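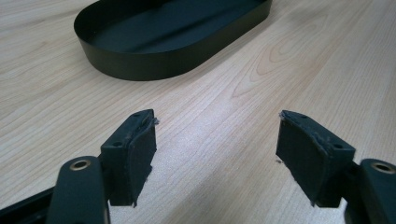 Minutes of the Open Day Review Meeting

Grarance Center for Applied Automation
Held 18th June, in the second-floor meeting room
Chair: Bjartur Nørgaard
Also represented: Workshop, Visitor Services, Safety, Tondden School District (guest)
Apologies: Juhl Foundation

1. Opening and previous minutes

The Chair opened the meeting and thanked those present for attending on a Sunday, directly after the open day closed. The minutes of the previous meeting were approved with one correction. Under item 4, "Tondden" was to be read in place of "Wonumden" as the origin of the second school group.

2. Attendance

Visitor Services reported 187 visitors against a planning figure of 180. The building limit of 300 was not approached at any point. The morning was busier than expected and the corridor outside the demonstration room became crowded before the second session. Visitors who had come by the Wonumden bus arrived together and could not all be admitted at once.

It was agreed that timed tickets would be used for the demonstration room next year. General entry will remain free and without booking.

3. Demonstration program

The Workshop reported on the tabletop demonstration, in which an operator works with a gripper in each hand and the recorded movements are later used to teach a robot arm. The task chosen was the key rack: a bunch of keys is to be picked up from the table and placed on a hook of the stand.

The following points were recorded.

a) The keys on colored tags were considered a good choice. Visitors standing at the back could tell them apart and follow which one the operator was speaking about. The Workshop had considered plain keys and was glad to have decided otherwise.

b) The foam pads on the gripper fingers have uneven, torn edges. The Workshop asked for approval to order replacement sets. Approved, up to three sets, to be charged to the maintenance line.

c) Glare on the tabletop was raised. The Workshop will try a lower setting of the ceiling lights, and will report whether the recordings improve. A matte table cover was also suggested – no decision was taken.

d) The spoken introduction ran too long in the first session. The guest from the Tondden School District stated that the younger pupils became restless and would have preferred to see the task first and hear the explanation afterward. The Chair agreed, and the order will be changed.

e) Several visitors asked to try the grippers themselves. The Workshop is in favor, provided that a simpler task is offered, such as moving a single large object into a tray. Safety will be consulted before any such activity is announced.

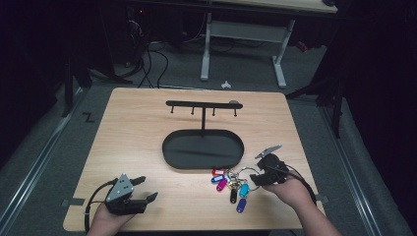 4. Safety

Safety reported no injuries and no incidents requiring a written report. Two matters were brought to the attention of the meeting.

The first concerned cables. Those on the floor behind the demonstration area are to be gathered and covered before visitors are next admitted. The cables from the hand grippers were discussed separately, and it was accepted that they need to stay free for the operator to move.

The second concerned the waiting line. Visitors are to be kept on the door side of the room at all times, and a floor sign will be made for this purpose. Visitor Services will provide the wording.

5. Visitor comments

Some 3 in every 10 visitors returned a comment card. The comments were favorable on the whole. The demonstration was named more often than any other part of the program. Criticism was directed mainly at the parking arrangements and the lack of seating in the corridor. Two cards asked for printed material in larger type, and this will be provided.

6. Request from the Juhl Foundation

The Chair read a letter in which the Foundation asked for a private visit by its board members. The meeting was in favor. A weekday morning in July was proposed, with the key rack task shown in the same form as at the open day. The Chair will reply to the Foundation and inform the Workshop of the chosen date.

7. Actions

Workshop: order pads; test lighting; revise the order of the introduction.
Visitor Services: timed tickets; wording for floor sign; large-type leaflet.
Safety: cable covers; opinion on visitor participation.
Chair: reply to the Juhl Foundation.

8. Any other business

The lost property box contains an umbrella and one child's jacket, which may be collected from the front desk. There being no further business, the Chair closed the meeting. The next meeting will be held in July, on a date to be circulated.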